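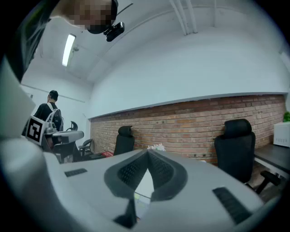 Neck and upper back pain remains the most common reason for short-term absence among the employers taking part in the Medve programme. The second period of the grant was therefore given over largely to prevention, with less of our time spent on individual referrals than in the first. Our advisers looked in particular at tasks that are carried out standing up and looking down. A head tilted downwards, as that of the person in the photograph is, puts a steady load on the muscles at the back of the neck, and the load is felt more when the position is held for long stretches without a change. Most of the guidance issued in this period deals with how often such positions are interrupted.

Work completed

The staff questionnaire closed in March, and 1151 completed forms were received. Replies came from all three employers in the programme. The response from Tuvano was lower than we had hoped, mainly among evening staff, who were not given time during their shift to fill in the form. This has been raised with the site and will be put right before the follow-up.

Neck discomfort was reported more often by people who work at fixed-height tables than by those who move between tasks. Many respondents wrote that they knew they should take short breaks but felt unable to do so when others were waiting for their work. The advisers have taken this seriously. A leaflet on stretching is of little use to a person who cannot leave the table, and the guidance for supervisors has been rewritten to deal with the planning of work as well as with posture.

Nikola Bednarek led the supervisor sessions at Tuvano and Flaretti. Each session lasted a morning and covered table height, the placing of materials within easy reach, lighting, and the rotation of tasks. Attendance at Flaretti was good. At Tuvano one session had to be moved because of stocktaking and was held later in the period.

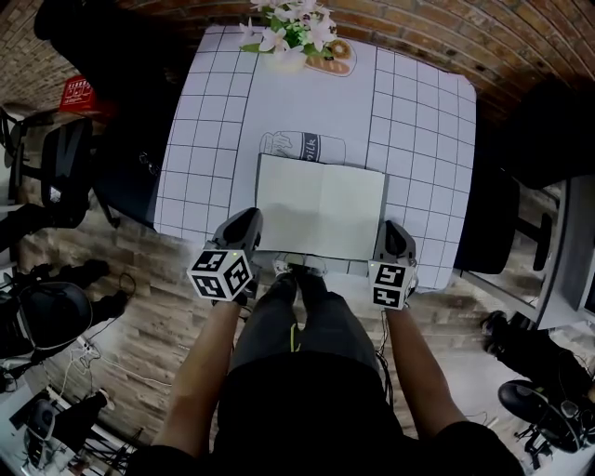

Written comments from the sessions were on the whole favourable. Supervisors asked for shorter handouts and for more advice on staff returning after a long absence. Several also asked whether the programme could pay for height-adjustable tables. The terms of the grant do not allow this, and the employers have been told so. Flaretti has since decided to replace a number of its tables from its own budget.

Changes to the plan

The home exercise booklet has been delayed. The first draft was too long, and the drawings did not match the wording in two places. Henryk Stępień is preparing a revised text, which will be tested with a small group of staff before printing. We ask the funder to note that the booklet will now be issued in the next period.

Budget

Spending was below forecast. The underspend of £2864 is made up of printing costs not yet incurred and travel that was not needed when sessions at the same site were combined. Itora requests permission to carry the full amount forward and to use it for the booklet and for translated copies of the questionnaire.

Next period

The follow-up questionnaire will be sent to the same staff groups, with paid time set aside for completion on all shifts. Supervisors will be visited again to find out which changes have been kept up and which have lapsed. A draft of the final report will be sent to the grants officer for comment before it is shared with the employers.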